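Padded folding table: cloth cover wrinkles, and knit shirts won't square up on it

Posted in Laundry and Linens, Tue 22 September

Ehsan Rezaei

I fold T-shirts for a small resale shop, up to 100 in a shift, on a large padded table with rounded edges. The cover is a cream-colored cloth laid over the padding. Two problems.

First, the cover does not stay smooth. It wrinkles within a few minutes of work and I end up pulling it flat between shirts.

Second, thin knit shirts go down skewed. I lay one out, pull the hem toward me, and the body ends up a few degrees off. The corners also flip up. Heavier cotton does not do this. The fold is fine on the first side and visibly off by the third. 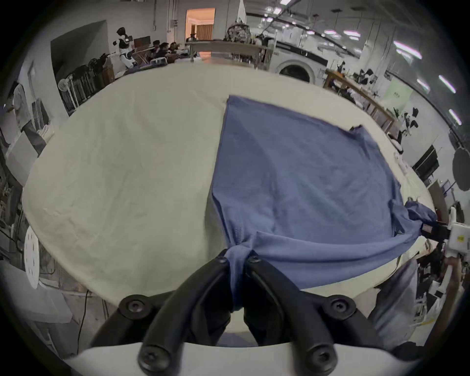
I have tried pulling harder from the hem and the sleeve at the same time. It removes the creases across the body but the shirt springs back crooked when released. Is this a table problem or a technique problem? Replacing the table is not an option this year.

gatchalian_67

Both, but mostly technique. Jersey stretches more across the body than along it. A pull from two points that are not opposite each other puts a diagonal load on the fabric, and it relaxes along that diagonal. Order that works for me:

Lay the shirt face down, collar away from you.
Set the shoulder seams level first. Do not touch the hem yet.
Lift the hem at both side seams, raise it 3 inches, and lower it. Do not drag it.
Smooth outward from the center with flat hands, light pressure.
Turn down any flipped corner before the first fold.

If the side seams still spiral toward the front, the shirt was cut or knitted off grain and no amount of pulling will fix it. Fold those to the collar and ignore the seams.

Clundley

just use a folding board. 67 shirts an hour easy

Navon

The board helps with width but it will not correct a skewed shirt, so see the answer above for that part.

On the cover: a loose cloth over padding will always creep. Cut it large enough to wrap under the edge by a hand's width, sew a channel, and run a drawcord through it. On a rounded table this is easier than on a square one because there are no corners to miter. Wash the cloth before cutting. I skipped that on mine in June and it shrank enough that the cord channel now sits on the edge instead of under it.

A tightly woven cotton with some texture holds knits better than a smooth sheet. If you want to keep the present cover, clips underneath will do for now, but they need resetting every day or so.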